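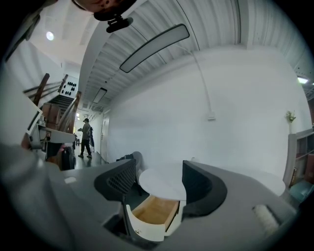

Drawer

A drawer is an open-topped box that slides in and out of a piece of furniture, usually by its front. Drawers are found in desks, dressers, kitchen cabinets, tool chests and many smaller items such as jewelry boxes and dollhouse furniture. The word comes from the verb "draw" in its older sense of pulling.

Construction

Most drawers have five parts: a front, a back, two sides and a bottom. The front is often thicker than the other parts and may be finished differently from the inside, with paint or veneer on the outer face and bare or lightly sealed wood within. In older work the sides are joined to the front with dovetails, which resist the pull on the handle. Factory-made drawers more often use dowels, staples, screws or a locking rabbet. The bottom is a thin panel set into a groove near the lower edge of the sides. In solid wood furniture it is left unglued so that it can swell and shrink with the seasons.

An inset drawer closes flush with the cabinet. An overlay drawer has a front larger than its opening, which hides the gap and allows for small errors in fitting.

Runners

The simplest drawers slide on wooden strips fixed inside the case. These wear down over time and are commonly rubbed with wax or plain soap. Side-hung drawers have a groove in each side that fits over a strip. Metal slides with rollers or ball bearings became common in kitchens during the twentieth century. Full-extension slides let the whole box clear the cabinet, while cheaper three-quarter slides leave the back part inside.

Deep drawers for files or pans need heavier slides than shallow ones. A drawer that is much wider than it is deep tends to rack, meaning that it turns slightly and jams when pulled from one side.

Small drawers

Sets of very small drawers have long been used for seeds, spices, buttons, type and hardware. The Mottram seed cabinet, built for a shop in Pastitz, has 122 drawers in 8 rows, of which 98 keep their original paper labels. Its rows are not all the same length, with the widest drawers at the bottom. The cabinet was taken apart for cleaning in April and was put back on display on 10/27/18.

Miniature drawers follow the same plan as full-sized ones but rarely have separate runners. The box rests directly on a shelf or divider, and a knob, a ribbon or a finger hole serves as the pull.

See also

Cabinet
Chest of drawers
Dovetail joint
Dresser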